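Print this page | E-mail to a friend

Search Jikcombe Home Notes Go Advanced search

How to fold a towel or T-shirt (without the magic)
by Britta Thiele

Every March somebody sends me a new folding method that promises to free up half the closet. I tried the Cukadik fold for a month. My shelf is 70 cm wide and it stayed 70 cm wide. So take what follows as a way to get a stack that doesn't fall over, and expect no more from it.

1. Clear a flat table. A bed is too soft, whatever the videos say.

2. Lay the cloth down and smooth it from the middle out with your palm. Knits stretch if you tug at them, so don't.

3. Bring one long side over to the other. For a T-shirt, fold the sleeves in first.

4. Match the corners before you press anything. If they don't meet, open it up and start over. Pressing a crooked fold gives you a crooked fold with a crease in it.

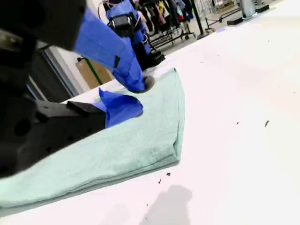 5. Hold the top layer down with one hand while the other squares up the far corner. Some people use a folding board for this. I bought one from Bundmont and it now lives behind the dryer.

6. Fold in half again, or in thirds if your shelf is shallow. Turn the loose edges under and put the folded edge facing out.

I'm told that thirds are "more stable." Nighat Jafri, who talked me into trying it, has neat shelves, but she also owns fewer towels than I do. I stop at 3 folds. After that a thick towel springs open anyway.

Small creases will still show. They'll show after the fancy method too.

Print this page | E-mail to a friend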